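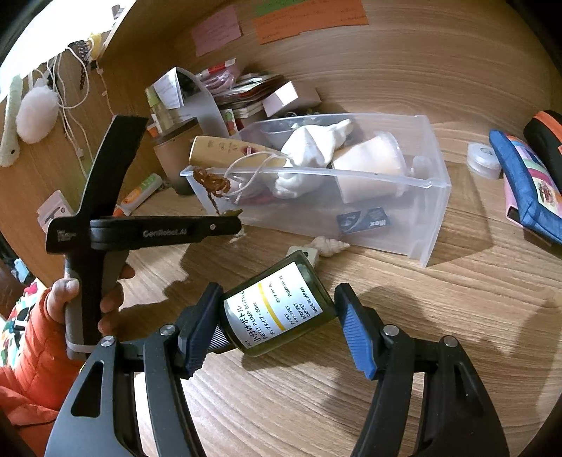 Figure 3. A 50 ml pump bottle, with a transparent storage box lying on its side on a table from the household set.

3. Small Goods on Shared Tables

3.1 Scope of the category

The household survey carried out for the Brurnari Home Storage Project covered 11 homes. In each of them, one table was chosen by the residents as the surface where small things tend to collect. This section deals with goods that a person can lift in one hand and that have no fixed place elsewhere in the home. Furniture, clothing and cooking equipment are treated in Section 5.

The category is wide. It takes in toiletries, tubes, packets, stationery, keepsakes, cups and papers. Residents seldom used a single word for it. The term "small goods" was proposed by Shu-fen Yip during the pilot stage and was kept because the residents understood it without further explanation. Earlier storage surveys by Vulteck had sorted similar items by the room in which they were used, a method that works poorly for a table that serves several rooms.

3.2 Containers and their contents

An open container on a table does not hold one kind of thing for long. The clear box in Figure 3 has a white cup, a clear bowl, a small packet and a crumpled piece of white cloth or plastic inside it. A tube leans over its front edge, and a sprig of dried plant hangs over the rim. Residents in several homes described such boxes as temporary, although some of the boxes had been in the same use for years.

Three points in the coding rules follow from this. First, an item that lies across the rim of a container is coded as "at the edge" and is not added to the contents. Second, a container inside a container, such as a cup or bowl, is coded twice, once as an object and once as a possible holder. Third, the position of the outer container is noted. A box that stands upright is filled from above and its contents settle in layers, whereas a box on its side works more like a shelf and is open to the front. Residents who kept boxes in the second position said that they could see what they owned. They also said that things slid out.

Small decorative items need separate mention. The spiral seashell in front of the box in Figure 3 is typical of a group that residents were unwilling to sort with other goods. Shells, dried plants and loose ribbons were often the last items to be given a place, and in the interviews they took up a share of the time well beyond their number. One resident, when asked where a shell should go, replied that it should go "where it is."

3.3 Printed text as an aid to sorting

Labels proved to be of practical value. The pump bottle in Figure 3 states its type, its volume and the plastics of its body and cap (PET and PP), and also carries wording in Japanese. A label of this kind tells the sorter what the container is, but it does not say what has been put into it. Refillable bottles were for this reason placed in a class of their own. Zubaida Gondal recommended that residents add a handwritten strip to each refillable bottle at the start of the sorting exercise, and this was adopted in 8 of the homes.

Sticky notes were treated as part of the surroundings. Notes on a wall beside the table, such as the pink, orange and green ones in Figure 3, were neither read nor transcribed. Where residents volunteered that a note concerned something on the table, the link was entered in the interview record.

3.4 The edges of the table

Goods on the surveyed tables gathered mainly at the sides and the rear. Residents explained that the near part of the table was wanted for eating, writing or opening mail, and that things were pushed outward when the space was needed. The result is a band of mixed items, deepest in the corners, in which flat goods stand on end and lean on one another for support. Figure 4 gives a view of a band of this kind around an open near center.

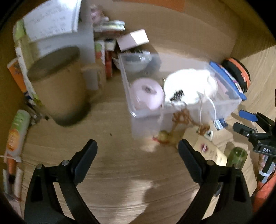 Figure 4. Mixed small goods along the side and rear of a wood-grain tabletop, with a tilted tan mug at left. Same location as Figure 3.

Leaning was so common that it was given its own code. In Figure 4, a white booklet or block of paper and an orange box both lean in the pile on the left, where there is also a pale gray-blue box or panel standing upright. A long yellow-green and white package runs along the same side, partly behind the mug. Goods in this arrangement take up little of the table, but they are hard to remove singly. When residents were asked to take out one leaning item, they commonly moved its neighbors as well.

Mugs presented a difficulty of classification. A mug may be in use for drinking, may be waiting to be washed, or may serve as a pen holder, and its place on the table does not settle the matter. Chih-ming Chien and Loretta Marchetti coded mugs independently and agreed less often on them than on any other item. The final rule assigns a mug to "tableware" unless a resident has stated another use.

Packets and tubes lay lowest in the band. The tube at the left edge in Figure 4, white and green with an orange graphic, was coded as "tube, contents not established." The same wording was applied wherever lettering could not be read with confidence. The small pile of white and pale green packets at the rear was entered as a single group, in line with the rule that like items resting together are one unit for sorting.

3.5 Time spent and limits of the method

Each resident was allowed 10 minutes for the first sorting round. Most used the whole period. The larger part of it went to papers and to items of uncertain ownership – shared tables produced more of these than tables used by one person. Tsz-kin Lui noted that residents sorted faster when the center of the table was free, and the instructions were later changed to ask for a cleared space before the start.

The survey was made in January, when tables may hold more paper than at other times of the year. It does not cover drawers. A comparison with the Grernska drawer inventory is planned, subject to agreement on a common list of item codes. The full list used here is given in Appendix B.

Print this section | E-mail this section

Related items
Section 2: Choosing the Survey Homes
Section 5: Furniture, Clothing and Cooking Equipment
Appendix B: Item Codes for Small Goods
Yang Storage Notes: Boxes, Trays and Lids

Reader comments (3)

L. Marchetti: A correction to 3.4. The mug rule applies to handled cups of all sizes. Appendix B has the right wording.

deskdrawer: Was any thought given to coding the tables a second time in summer? Our mail pile in January is twice what it is in July.

R.P.: The "at the edge" code is useful. We have been counting those items as contents in our own inventory and will have to go back over it.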